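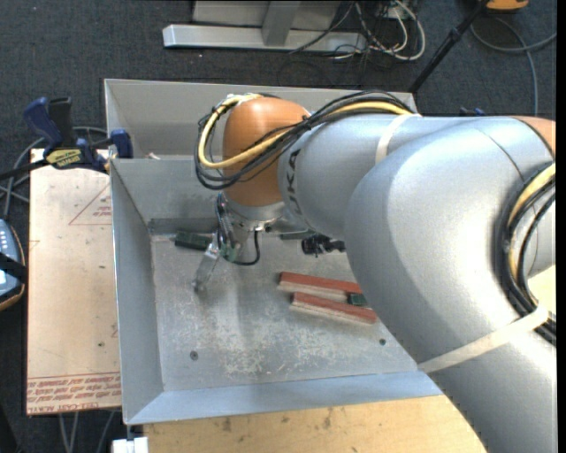

## 4. Instalação da caixa de compostagem Floketti

Este capítulo parte do princípio de que já leu o capítulo 3 e escolheu um sítio à sombra. Se escolheu um sítio ao sol por ter melhor vista, volte ao capítulo 3. As minhocas não ligam à vista.

Vai precisar de:

- a caixa-base Floketti e os dois tabuleiros perfurados;
- a tampa e o tapete de humidade;
- o saco de fibra de coco (bloco prensado de 500 g);
- a torneira, com as duas anilhas de borracha e a porca;
- um balde, água da torneira e jornal velho, sem as páginas de papel brilhante;
- as minhocas, que chegam em encomenda separada.

> **Nota.** Não encomende as minhocas para o mesmo dia em que conta montar a caixa. A nossa linha de apoio conhece bem o género de telefonema que daí resulta.

### 4.1 Montar a torneira

1. Vire a caixa-base ao contrário e procure o furo na parede mais estreita. Se encontrar dois furos, tem nas mãos o modelo antigo. Tape o de cima com o bujão fornecido e siga em frente.
2. Enfie uma anilha na rosca da torneira, passe a torneira pelo furo de fora para dentro e ponha a segunda anilha do lado de dentro.
3. Aperte a porca à mão. Quando deixar de rodar, dê-lhe mais um quarto de volta com um alicate.
4. Feche a torneira, deite dois dedos de água na caixa e vá tomar um café.
5. Ao voltar, passe um papel de cozinha por baixo da rosca. Se vier molhado, desmonte e verifique se as anilhas ficaram direitas.

> **Cuidado.** Um quarto de volta é um quarto de volta. O plástico racha com meia, e a garantia cobre defeitos de fabrico, categoria em que o entusiasmo não entra.

### 4.2 Preparar a cama

A cama é o material onde as minhocas vivem antes de haver composto digno desse nome. Faz-se na véspera e convém que repouse uma noite.

1. Ponha o bloco de coco no balde e junte três litros de água morna.
2. Espere que inche. O bloco cresce bastante mais do que parece razoável, e é por isso que se pede um balde e não uma saladeira.
3. Desfaça os torrões com as mãos.
4. Rasgue o jornal em tiras da largura de um dedo. Não é preciso régua.
5. Misture as tiras na fibra até já não se conseguir ler as notícias com gosto.
6. Aperte um punhado da mistura. Devem sair uma ou duas gotas. Se escorrer um fio, junte jornal; se não sair nada, junte água, meio copo de cada vez.
7. Acrescente uma mão-cheia de terra de jardim. As minhocas não têm dentes e precisam de grãos para moer a comida. A areia de gato não serve, nem por estrear.

### 4.3 Encaixar os tabuleiros

1. Assente a caixa-base sobre as quatro pernas e confirme com um nível que está direita. Quem não tiver nível pode usar um copo de água bem cheio e algum bom senso.
2. Forre o primeiro tabuleiro com uma folha simples de jornal, só para impedir que a cama caia pelos furos nos primeiros dias.
3. Encha-o com a cama até três quartos da altura, sem calcar.
4. Pouse-o na base. Ouve-se um estalido de cada lado.
5. Guarde o segundo tabuleiro num sítio de que se lembre. Só vai fazer falta daqui a uns meses (secção 4.7) e tem a mania de ir parar atrás das cadeiras de praia.

### 4.4 Receber as minhocas

As minhocas são fornecidas pela Rawat, num saco de pano dentro de uma caixa de cartão com furos. Cada saco de arranque traz 375 g de minhocas vermelhas, pesadas sem terra. O saco pode parecer pequeno. É o tamanho certo.

1. Abra a caixa no próprio dia da entrega.
2. Veja se o pano está húmido. Se estiver seco, borrife-o e espere dez minutos.
3. Faça uma cova pouco funda no meio da cama.
4. Despeje o saco lá dentro e sacuda-o com delicadeza. Há sempre duas ou três que se agarram à costura e que preferem ser convencidas.
5. Não cubra as minhocas. Deixe a tampa aberta com uma luz acesa por cima e elas descem sozinhas.
6. Quando já não houver nenhuma à superfície, estenda o tapete de humidade e feche a tampa.

> **Nota.** Na primeira noite, algumas tentam sair. O Akash Jaiswal, que responde às cartas dos clientes, pede que se diga o seguinte: deixe uma luz acesa perto da caixa durante duas noites e não nos mande fotografias do chão da cozinha. Ele acredita na sua palavra.

### 4.5 A primeira refeição

Não dê comida nos primeiros três dias. Parece cruel, mas a cama também se come, e o que apodrece antes de ser comido cheira mal e a culpa recai sobre o fabricante.

Ao quarto dia:

1. Corte uma mão-cheia de restos em pedaços pequenos. Casca de banana, folhas de alface e borras de café são uma boa estreia.
2. Levante um canto do tapete e abra uma cova num dos lados do tabuleiro.
3. Enterre os restos e cubra com dois dedos de cama.
4. Marque o canto usado. Uma pedrinha em cima do tapete chega.
5. Volte a alimentar só depois de os restos anteriores estarem irreconhecíveis, e no canto seguinte, no sentido dos ponteiros do relógio.

| Pode | Com moderação | Não |
|---|---|---|
| Cascas de fruta e legumes | Pão seco | Carne e peixe |
| Borras de café e filtros de papel | Massa cozida sem molho | Queijo, mesmo o que já ninguém quer |
| Cascas de ovo esmagadas | Casca de limão e laranja | Óleo e fritos |
| Cartão castanho sem fita-cola | Cebola | Dejetos de cão ou gato |

A coluna do meio dá origem a discussões. Kamlesh Joshi, o autor da primeira edição deste manual, punha a cebola na terceira e manteve-se firme até à reforma. Na sua caixa, decide quem lá tem as minhocas.

### 4.6 Recolher o líquido

Com o tempo, junta-se na base um líquido escuro. Abra a torneira uma vez por semana, com um frasco por baixo. Frasco primeiro, torneira depois.

- Para regar plantas de vaso, dilua uma parte de líquido em dez de água.
- Não regue folhas que tencione comer.
- Se o líquido cheirar a terra molhada, está tudo bem. Se cheirar a outra coisa, deite-o fora e consulte a tabela da secção 4.8.
- Não guarde o frasco no frigorífico. O que lá está dentro é muito parecido com chá gelado, e esta frase foi acrescentada em abril por um motivo.

### 4.7 Acrescentar o segundo tabuleiro

O primeiro tabuleiro está pronto para receber companhia quando o material chega à marca interior e já não se distingue o jornal.

1. Retire o tapete.
2. Encontre o segundo tabuleiro (ver 4.3, passo 5).
3. Ponha-lhe uma camada de cama nova com quatro dedos de altura.
4. Assente-o diretamente sobre o material do primeiro. Os furos têm de tocar no composto; se ficar ar entre os dois, as minhocas não sobem.
5. Passe a alimentar apenas o tabuleiro de cima.
6. Reponha o tapete e a tampa.

A mudança demora umas semanas. Não adianta espreitar todos os dias, embora toda a gente espreite. Quando o de baixo estiver quase sem habitantes, retire-o, despeje o composto num alguidar e devolva à caixa as minhocas que ficaram para trás.

> **Cuidado.** Um tabuleiro cheio pesa mais do que aparenta. Dobre os joelhos e não tente levá-lo com uma só mão enquanto abre a porta com o cotovelo.

### 4.8 Quando algo corre mal

| Sintoma | Causa provável | O que fazer |
|---|---|---|
| Cheiro azedo | Comida a mais | Pare de alimentar durante uma semana e junte cartão |
| Mosquinhas | Restos à superfície | Enterre melhor e ponha uma folha de jornal por baixo do tapete |
| Minhocas na tampa | Cama demasiado húmida ou ácida | Junte jornal seco e casca de ovo moída |
| Minhocas imóveis no fundo | Frio | Mude a caixa para dentro de casa |
| A torneira não deita nada | Furo entupido | Limpe com um palito, pelo lado de fora |
| Rebentos verdes | Sementes de tomate ou abóbora | Arranque-os ou afeiçoe-se a eles |

Se nada disto resolver, escreva-nos com o número de série, que está gravado por baixo da base. Sim, por baixo. Aponte-o agora, antes de encher a caixa, na linha seguinte:

Número de série: ______________________

### 4.9 Peças de substituição

Encomendam-se pela referência e seguem na semana seguinte.

- Ref. 37: torneira completa com anilhas e porca
- Ref. 65: tapete de humidade
- Ref. 375: tampa

As pernas não se vendem à unidade. Quem perder uma terá de comprar o jogo de quatro, e fica com três de reserva para a próxima vez.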